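Progress report no. 2 to the Kulex Community Skills Fund
Project: Control Parts Sorting and Reuse, Domudier workshop
Prepared by: Cyprian Jakubowski
Reporting period: to the end of September

Dear Cristian,

You asked for a shorter report this time, with fewer adjectives and more buttons. I've done my best on both counts. The grant pays for sorting, checking and shelving second-hand control parts so that trade students have something to wire up besides each other's patience. Most of this period went to pushbuttons, which arrive in far greater numbers than anyone admits to having thrown out.
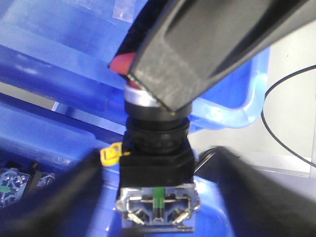
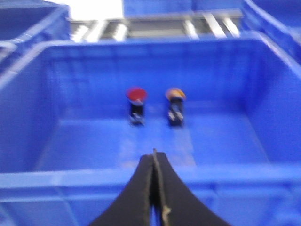
Where we're at

The sort is finished for everything that came in before the long weekend. That makes 1,430 parts off the floor and into bins, with a label on each bin and a line in the ledger for each label. The ledger is a spreadsheet. I call it a ledger because it sounds like we've had it longer.

Blue bins are now standard for pushbuttons. Grey was tried first, and a black collar at the bottom of a grey bin is a fine way to lose a black collar. Against blue, a red cap or a yellow locking tab shows up from across the bench, and the sorting has gone faster for it.

Whole switches are kept whole. In the last report I said we'd strip every unit down to cap, collar and contact block and store the pieces separately. We did that for a week and ended up with a tub of locking tabs that fit nothing else in the building. A switch that comes in with its tab and contact block still on now goes to the shelf that way, and only the broken ones get taken apart for spares.

Checking

Each switch gets pressed, looked over at the terminals and put on the continuity tester. Anything that sticks goes to the repair tray. Anything that sticks twice goes to the scrap tray, where it tends to work perfectly for whoever is carrying it out to the skip.

The Šindelář tester we budgeted for is in and earning its keep. The Cunus shelving came with the wrong brackets. The right brackets have been promised for Thursday, a day the supplier seems fond of, though they haven't yet said which one.

Spending

We are at 70 per cent of the grant. Bins and labels came in under budget, freight came in over, and the two have more or less cancelled each other out. Nothing has been moved between lines without asking you. The receipts are in the usual folder, in the usual order, including the one that went through the wash and is now mostly a matter of trust.

What's behind

Two things. The shelving, as above, which means full bins are sitting on the long bench and we're doing the checking on the short one. And the student kits, which were meant to be packed by now. Each kit needs a matching pair of switches with sound contact blocks, and we have plenty of good switches but a poor record of finding two that match. I'd sooner send the kits late than send odd ones and have an instructor ring me about it.

Next period

- Finish the shelving and get the bench back
- Pack the first lot of student kits
- Start on the selector switches, still in the boxes they came in
- Decide what to do with the tub of locking tabs (suggestions welcome)

One request: could we shift what's left in the bins line over to freight? It's a small amount and I'll put the figures in a separate note so you can say no to it properly.

Regards,
Cyprian

Domudier workshop — parts enquiries at the front counter | © Domudier | Back to top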